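From the Tiltis bench: why the pouring demo is on hold

July 20, 2024

Many of you have written to ask what became of our two-armed pouring setup, the one we were so proud of back in February, and I owe you a proper answer. One arm steadies a cup, the other brings the bottle over, and on run 241 the bottle arm stopped answering partway through and simply stayed where it was, with water still coming out. 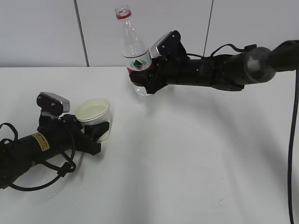
What we found in the log

Eetu Leinonen spent two long evenings reading through it (thank you, Eetu, and thank your family too). The arm had lost its connection for 448 milliseconds, and our software treated that as a reason to hold position. Holding still is fine for most jobs and a poor idea for pouring!

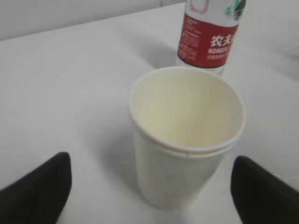
Lleucu Harries has since rewritten the stop routine so the bottle tips back upright before anything else happens, and she has asked that everyone keep their hands off the table until both arms report ready. Please do humor her on this, even if you're in a hurry.

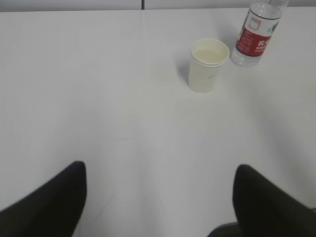
Cup and bottle on the Tiltis bench, seen from the gripper.

We still want to swap the cable on the bottle arm, and Niilo Savolainen has a new one on order from Akpalu.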